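Put the price per litre on the shelf

By a staff contributor, April
Last updated: 8 hours ago
212 shares | 2 comments

I have been trying to buy a water flask since the end of winter and I still haven't bought one. There are plenty to choose from. The trouble is working out what any of them costs compared with the one next to it.

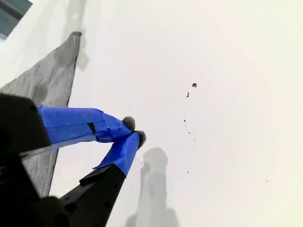
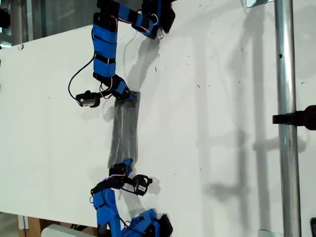
URNMONT, April

The kitchen shop on the high street stocks two makes, Egger and Skisura. The Egger flasks are sold by the millilitre. The Skisura ones are sold in ounces, with the metric size printed on the base under the price sticker, so you have to peel the sticker back to read it. I did, and was asked whether I meant to buy it.

Online is worse. Vovivness, the comparison site most people round here seem to use, gave me about 400 results for a plain one-litre flask. A good many were lids. Some were sleeves, straps or cleaning brushes. You can sort by price, lowest first, and what you get is several pages of rubber seals before the first thing that will hold water.

Supermarkets have shown a price per 100 grams on cheese and washing powder for years, and shoppers are used to it. It is small print on a shelf label and it does the job. I can't see why a flask, a lunch box or a storage jar should be treated differently. The thing you are paying for is mostly how much it holds.

I know the objections. A steel flask with a good lid costs more to make than a thin plastic one, and a price per litre won't show that. Fine. It doesn't show which cheese tastes better either. People can judge the lid for themselves once they have it in their hand. What they can't easily do in a shop aisle is turn ounces into millilitres and then divide.

The comparison sites could go further, and it wouldn't be hard. Keep spare parts on their own page. Show one size unit for everything. If a seller hasn't given the capacity, leave the listing out until they do.

I would also like the postage included in the price that gets sorted. The cheapest flask I found on Vovivness had a delivery charge higher than the flask, and that only came up at the last step, after I had typed in my address.

For now I am using an old squash bottle. It leaks a bit at the cap if it lies on its side.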